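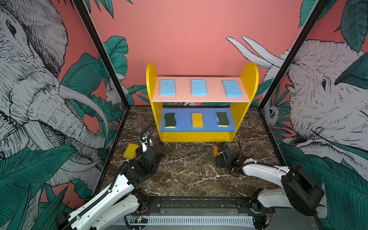
How long does a damp cellulose sponge take to dry at room temperature? Overnight for the thin ones, going by the March weights. The thick ones held 15 g of water the next morning.

Notebook, April 2023. Soaked each in 400 ml tap water, squeezed once, weighed after 10 and 40 minutes. Balance drifts, re-zeroed between readings.

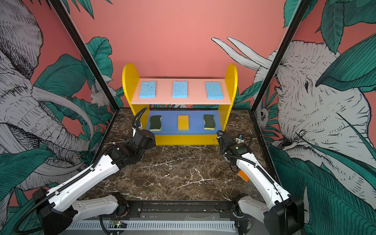

Mpho Venter thinks one squeeze is too loose a step and wants a fixed weight on top. Will try the Mirkwood block.
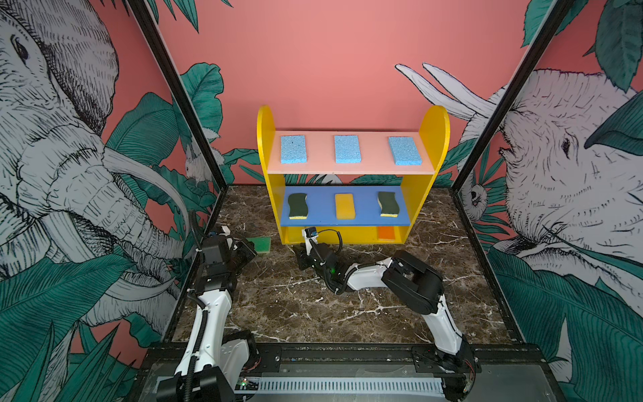

Next run

Same water, block on, lid off. Ask Anel for the spare balance.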